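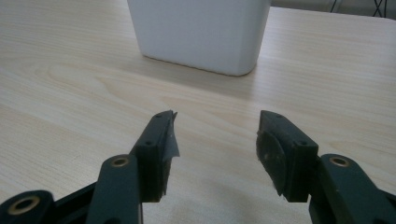
Gripper width from wrist video jumps at closing, and left and right streams do not agree in time

Posted by Marcelino Lozano

Hello all. I write the processing step for demonstrations made with two hand-held grippers. Each gripper has one camera looking over its fingers, and there is one more camera at the head of the person. The recording is made by Prelell and it gives me one video per camera and a text file with a timestamp for every frame. From this I must produce, for each gripper, the pose and the opening width, and later a policy is trained on it.

The poses are fine for my use. The width is my problem. I do not have an encoder in the gripper, so I find the inner edge of each finger in the picture, I measure the distance in pixels, and I convert it to millimeters with a table that I measured with gauge blocks. The fingers are dark and the table is light, so a simple threshold looked enough to me.

In one episode of 1,268 frames the width is smooth until frame 657. Then it falls to almost zero, comes back to half open, and falls again, all inside a very short time. When I look at the video the fingers close one time only. I tried a median filter. It removes the small jumps, but it also makes the closing later, and then the policy learns to close too late.

The second problem is maybe connected. When I draw the left width and the right width on the same time axis, the handover from one gripper to the other looks impossible: the first one opens before the second one has closed. The difference is 6 frames. I use the frame number as the time, and not the timestamp, because all cameras are set to the same rate.

What I would like to know is if I should improve the edge detection, or use a filter of a different type, or change to something learned. I also ask if the two problems have the same reason. Thank you for your patience with my English.

Answer by Seo

I think these are two problems and you should solve the time first, because it is easy and it changes how you judge the other one.

Please do not use the frame number. Two cameras set to the same rate do not start at the same moment, and if one of them loses a frame, everything after it is shifted. Read the timestamp file. Check first that the time always increases and look for places where the step is double – this is a lost frame. Then choose one clock (I take the head camera) and express the others in it. For the constant offset you need an event that two cameras can see. I tap the two grippers together at the start of each session and find the contact in both wrist videos. The offset can change when the recorder is started again, so I repeat the tap after every restart.

After the correction, my limit for the remaining difference is 2,000 microseconds. This is stricter than you need for a handover, but when the number grows I know that something is wrong in the recorder, and I like to know it early.

About the width. A threshold on brightness works only while the thing behind the fingers is light. During a handover the gripper is tilted, and anything dark can come behind the fingertips, for example the other gripper or the background of the room. Then the finger and the dark thing become one region and your width is too small. I would guess this is your first fall to zero, and the return to half open is the moment when the dark thing has moved away.

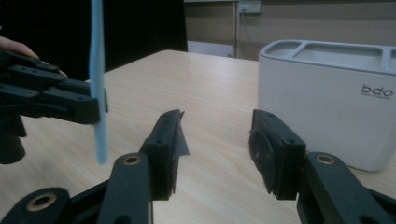
Should the width be calculated before the streams are resampled to the common clock, or after?

Calculate it before, on the original frames, and resample the width together with the pose. A resampled video contains repeated or skipped frames, and a repeated frame gives a false flat place in the width exactly where the fingers move fast. The width is one number per frame, so linear interpolation is enough for it.

For the detection itself, I would not search for the finger in the whole picture. The camera is fixed to the gripper, so each finger can move only along one known path. Take one picture fully open and one fully closed, cut a small template around a stable feature on top of each finger (a screw hole is good), and search only along this path. The background then matters much less. Do the left and the right finger separately and compare them. By the mechanism they should move together, so if one says open and the other says closed, mark this frame as not valid and do not average.

Answer by K. at Jorkent

Just use a small network. We labeled a few hundred frames and it worked fine, did not have to think about thresholds again. I can not share the code.

Comment by Marcelino Lozano

Thank you, but how did you choose the frames to label?

Reply by K. at Jorkent

Random.

Answer by Starkov_user

I agree with Seo about the template and I do not agree so much with the network, at least not with random frames. Most frames of an episode have the gripper open and traveling. The closing is a very small part, so random choice gives you almost no examples of the thing you care about. If you want a network, select the frames where the two fingers disagree in Seo's test and label these.

One more point, about the pads. If your inner edge is the edge of the pad and the pad is worn, then this edge is not a straight line and it is not the same from one week to the next. A loose fiber in the gap can easily be taken as the finger. This gives a width that is too small in a way that is not constant.
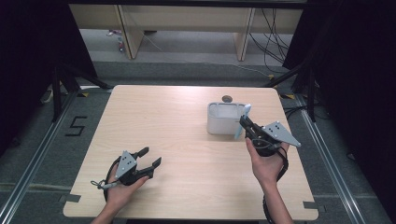
It is also the reason why I keep one calibration table per gripper and not one for the pair. Two grippers from the same print have a slightly different linkage, and after the pads are changed the closed position is different too. I write the name of the table inside the episode file. In April I had to find out which table was used for a set of old episodes, and it took me longer than making the tables.

For the filter: if you still need one, run it forward and then backward over the recorded signal. Offline you have the complete episode, so there is no need to accept the delay. This does not help on the real robot, where you have only the past, but there you will read the width from the motor anyway. Be careful with the training side, because the measured width and the commanded width are not the same value when an object is between the fingers. On thin objects the difference is small, but the force comes from it.

Comment by Marcelino Lozano

I accept the answer of Seo and I also use the part about the pads. What I have done, if it helps another person:

I read the timestamps now, and the order in the handover is correct. There was a start offset and also two lost frames in the right stream, which I would never have found with the frame number.

The template is on the hole near the tip of each finger, and I do not use the pad edge at all. I made new reference pictures for each gripper before the session. 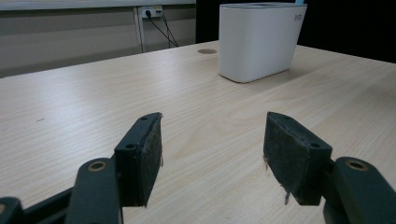 Fingers fully apart, with only the tabletop between them.

With this, the double fall after frame 657 is one closing. There is still a small jump when the tip is partly hidden behind the other gripper. For now I mark these frames as not valid and interpolate if the hole in the data is short. If it is long I reject the episode. I have not decided yet what "long" should be, so if somebody has a rule for it, please write it under this post.

Comment by Seo

I reject when the missing part covers the start of the closing, independent of the length. In the middle of a constant width you can interpolate quite far without harm.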